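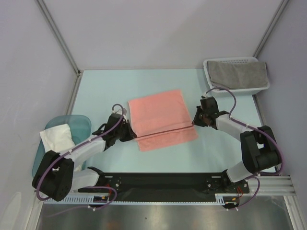

Alon: The overprint on the black plate is set wrong in the PDF you posted. Your body text is 4-color black. Set it to K only before you send anything to the printer.

Gristeck
It is K only in the layout file. The export preset converts it. I checked the swatch and it reads K 100 in the document and a mix of all four in the PDF.

Alon
Then the text is probably tagged RGB 0/0/0 somewhere upstream. Anything at 255 or 0 in a placed file goes through the profile. Look at the linked captions.

Gopinath Mudaliar
I disagree that this matters for a studio monograph at this size. On uncoated stock with 7 pt captions, yes, misregistration will show. On the 24 pt display pages a rich black looks better and most designers want it.

Li
Display pages, fine. Gristeck is asking about the captions. At 7 pt I would never run more than one plate.

Gopinath Mudaliar
He posted the whole book, so I answered for the whole book.

Gristeck
Found it. The captions came in from the Iltero archive text with RGB black attached. Remapped the style to K and re-exported. Separations preview now shows one plate on all captions except 2, both reversed out of a tint.

Li
Reversed is a separate problem. What is the tint built from?

Gristeck
Cyan and magenta, 60/40.

Alon
Go to a single spot for those or bump the captions up to 9 pt medium. I'd take the spot.

Gopinath Mudaliar
A spot is a fifth unit on press. Get the price first. The larger type costs nothing.

Gristeck
Asking the printer for both. The original edition from September used a spot on the section openers, so they may have the ink number on file.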